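Gusora Family Games Project
Progress report, August
Prepared by Rosalie Tanner for the Pollock program office

Summary

The project is on schedule. We have tried out most of the counting games planned for this stage and settled the equipment list for the first kits. The written rules are behind where we wanted them and are covered below.

Equipment

We started with ordinary small dice and dropped them early. They rolled off the table and the youngest children had trouble reading them from across a group. We now use large foam dice with rounded edges and black pips. They are quiet, and a child can pick one up with both hands. The colours matter more than we expected, as most of the rules refer to a die by its colour. "Add the red and the green" is easier to follow than "add the first and the second."

A plain cup is also on the list. It is used in the guessing games and doubles as storage for counters.

Games tried so far

Skilalden is the matching game. Players roll all the dice, then sort them by colour or by number. It needs no reading and can be taught in 5 minutes.

Pultberg is the adding game. One die is set apart from the others and becomes the target. Players try to reach its number using the group. With the orange die on its own showing three, and a red two and a green one among the group, the target can be met by adding those two. The purple four is too high and stays out.
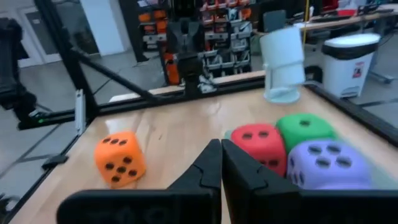
Written rules

The rules for Skilalden are finished and fit on one side of a card. Pultberg still runs to two sides and needs cutting. Parents who read the draft were unsure what to do when no combination reaches the target. We will add a line saying the target die is rolled again.

Budget

Printing came in at $70 for the trial cards. We have $500 left in the equipment line, enough for the remaining dice. No change to the overall budget is requested.

Next steps

Shorten the Pultberg card and send it to the program office for comment.
Order the remaining dice in the same four colours.
Start packing the first kits once the cards are approved.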